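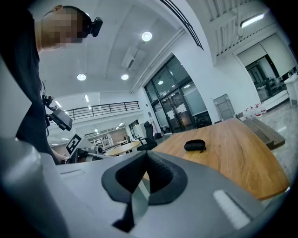 Home Diary Older Newer About

11/01/2020

My feet hurt less than they used to and I don't know whether to be pleased. For nine years I stood at the packing line in Clunmont and picked things up and put them down. Now I pick things up and put them down so that a machine can learn how I do it, and they call me a demonstrator. The pay is the same. They moved us off the floor and into the white room for it, the one with the mezzanine and the big glass doors, and the heating is better, I will give them that.

The project is called Tanner. It has a logo. Dalta bought into it in May and we got a talk with slides, and one of the slides said that the arms would take the dull part of the work and leave us the interesting part. I have been waiting since then for someone to tell me what the interesting part is. I asked at the talk. The answer was that roles would evolve.

So I spent today evolving. One gripper in each hand, the camera strapped on my head, and the same small job over and over. Pick up, turn, set down, back to start. The target was 80 good runs for the shift and I did 97, out of pure stubbornness. Then a message came down that the ones from before the first break might be thrown out as too quick. Too quick! On the line I got a warning in my second year for being slow.

What bothers me is how much I don't know about my own hands. I was told to do it naturally, and the minute you are told that, you can't. I always thought I reached straight for a thing. I don't. I come in a little from the side and let the object settle before I close on it, and I only found this out when they played a run back to me. It was strange to see. Nobody at Clunmont ever cared how I closed my hand, and now there is a whole folder of it, and I signed a form that says the folder isn't mine.

The head strap leaves a line across my forehead that stays until supper. My sister noticed it and asked if I had been swimming.

I should be fair. My shoulder is better. The grippers have some weight, but I am not lifting crates, and when I need to stop I can stop. On the line you had to wave for a relief and hope. The younger ones like it and say it will look good when they apply elsewhere. Maybe so. One of them has already been asked about a job at the Emolham site, keeping the arms running over there, with training paid. I noticed they asked the one who is 24 and had been here for less than a year.

Emolham is what everyone talks about at lunch. They put the arms in first over there. Before, there were 111 people across the shifts. I have heard three different versions of how many there are now, and the company will only say that no positions were lost "as a direct result." I wrote that phrase down on my hand so I would get it right in here. People who left were not replaced, and the ones who stayed mind several stations each and spend the night clearing jams. A woman who drives over from there told me that when an arm drops something it just goes on as if it hadn't, and you have to run. She said she walks more than she ever did. That is not on the slides either.

I don't think the arms are as good as they say. The one they showed us last month took 7 tries to pick up a soft pouch that I could have lifted with two fingers and my eyes shut. Everybody clapped when it got there. I clapped too, and felt foolish after. But I also know it will take fewer tries next year, and that some of that will be me, coming in a little from the side.

Asked again about what happens when Tanner has enough runs. Was told there is no such thing as enough. I would like that in writing.

Things for tomorrow: bring the thicker socks, the floor is cold by the sink. Ask about the break time that went missing from my slip. Call the dentist. Return the casserole dish before it becomes mine — it has been on top of the fridge so long I have started to think of it as part of the kitchen.

Soup tonight, and the end of the bread. Going to bed early.

2 comments | 5 shares

Contact | Back to top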